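Letari 5 arrives with a gentler way to update

Momia is delighted to announce Letari 5, the newest release of its free email program, ready to download now. It brings your folders, filters and address book across from the older version by itself — even the odd ones you set up years ago and forgot.
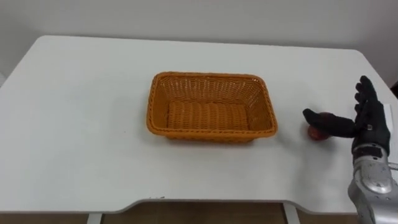
Updating used to mean an evening of copying files by hand, according to Wilma Lambrechts, and this time she was finished before her tea had brewed. Letari 5 comes in 21 languages, with more planned for January.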